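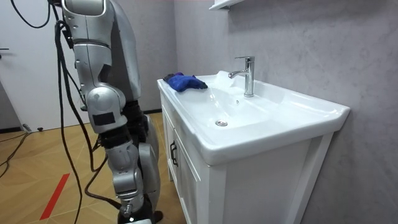 *The vanity at Nargate, white base, single lever faucet*

From: Traian Nedelcu
To: refit list
Date: 12 Dec 2025
Subject: Re: vanity for the Nargate bathroom, keep or swap

Quick one, on my way out the door. Answers under Ismail's questions.

> Traian, before I order anything from Avanus: is the sink top on this one a separate piece or all one with the basin? And what's the faucet, one handle or two? The Stidton people want theirs to match and I have only the old list from August, which says "white, standard" and nothing else. Also does it have an overflow.
>
> Ismail

One piece. Oval basin molded right into the top, pretty shallow, so don't promise anybody they can soak a sweater in it. Top is white ceramic with a wide flat rim, little raised lip on the front and right. It hangs out over the cabinet, so measure the TOP and not the base when you check the door swing at Stidton. I got that wrong once already.

One handle, chrome, sits on the back ledge. Chrome drain too. Overflow yes, small round hole under the faucet.

> Price I have is 1,255 for one and 2,529 for the pair, which makes no sense, the pair costs more than two singles??

Saw that. Has to be delivery in the second number, or a typo. Ask them to split it out before you sign. If it really is more just order two singles.

My vote is keep the Nargate one. Cabinet is fine with me, panel front, wipes down easy. Only thing I'd do is a fresh bead of caulk, and put felt or cardboard down first becuase that floor is light parquet and will show every drip.

Still need from you:

- width of the Stidton wall, tile to tile
- which side the door opens
- is 8 weeks still the lead time, somebody told me 12

Will be on email tonight but not late.

Traian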